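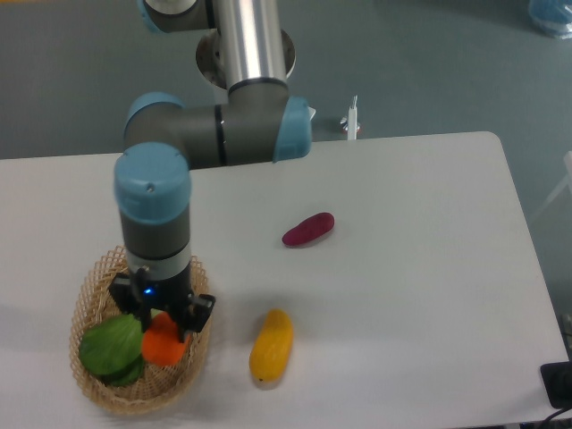 Cenduva folding work table, white: eleven months in

I bought the Cenduva because I needed a table and had run out of patience for shopping for one. It came up at $131 with delivery to Peterborough included, and the next cheapest thing with legs I trusted was the Bastari trestle set, where the top is sold separately, the way a restaurant might sell you the soup and then ask if you'd care for a bowl.

A year of near-daily use later (fine, eleven months), I have opinions.

Assembly first. The box says 15 minutes. I suppose that's possible if you start the clock after you've found the hex key, which was taped to the inside of a flap I had already put out with the recycling. It took me 94 minutes, including a sandwich. The instructions are drawings only, and step four shows a bracket facing one way while step five shows it facing the other, with no indication that anyone turned it around in between. Go with step five. If you go with step four, the legs will lock beautifully and then refuse to fold ever again, and you'll have bought a regular table.

The top is white. Very white. Whiter than it looks on the website, where they've warmed everything up with a bowl of lemons. Under a ceiling light in November it has the cheer of a dentist's tray, and I came to like that. You drop a tiny screw on it, you find the tiny screw. My old table was a dark walnut colour and I'm sure there are parts of three different clocks still living in the grain.

What it shows, on the other hand, is everything else. Pencil. Tea. The ghost of a blue marker from when my niece was over. Dish soap and a soft cloth handle most of it. Turmeric is forever, so if you plan to eat curry at this thing, buy placemats or buy the grey one.

Wobble. Everyone asks about wobble. On a level floor there's next to none along the length and a small shiver across the width, enough that a full mug gets ripples when you're using an eraser with conviction. My floor is not level, being in a house built by an optimist, and the screw-out feet took care of it. Three of them did, anyway. The fourth arrived with its thread mangled. I wrote to the company and got a reply from a Raymonde Lemieux, who sent a whole bag of feet and a note that said only "Sorry about your foot." I've dealt with banks that were less human.

I've used it for cutting fabric, wrapping presents, sorting tax receipts, repotting (with a tarp) and one ill-advised jigsaw puzzle. It's a good height for standing work if you're short and for complaining if you're tall. My brother-in-law, Noel Fajardo, is tall, and he put his end up on a pair of leg risers by Esivska, which fit as though made for it. He has since told me this at two separate family dinners.

Edges: rounded over, pleasant on the forearms. Corners: less rounded than the edges, and at exactly the height of my hip. I stuck felt on one and learned to walk around the others.

Folding it up is a two-step job. You press the catches, you swing the legs in, you say a word. The catches are stiff out of the box and loosen after a month or so — a dab of wax helps, though I'd keep it off the hinge itself. Folded, it's slim enough to go behind a couch or down the side of a wardrobe. It is also heavier than you've been led to believe. The carry handle is moulded into one long side and is shaped for a hand with fewer fingers than mine.

I did look at the Cloutier at the same time, and a neighbour has one, so I've had a lean on both. The Cloutier is prettier and the legs are better. It also costs enough that you'd put a tablecloth over it to protect it, and then what have you paid for? If it's going in a dining room, get the Cloutier. If it's going anywhere you might use glue, save your money.

The return window is 30 days, which I mention only because the mangled foot had me reading the policy closely. You pay the shipping back, and you need the original box. I'd kept the box. I hadn't kept the flap.

Good: price, easy to wipe down, customer service, finding screws.
Not so good: step four, the handle, the corners, turmeric.

Four stars. I'd have gone to four and a half but the site only does whole ones.

Update: the second catch has started to squeak. More wax. Still four stars.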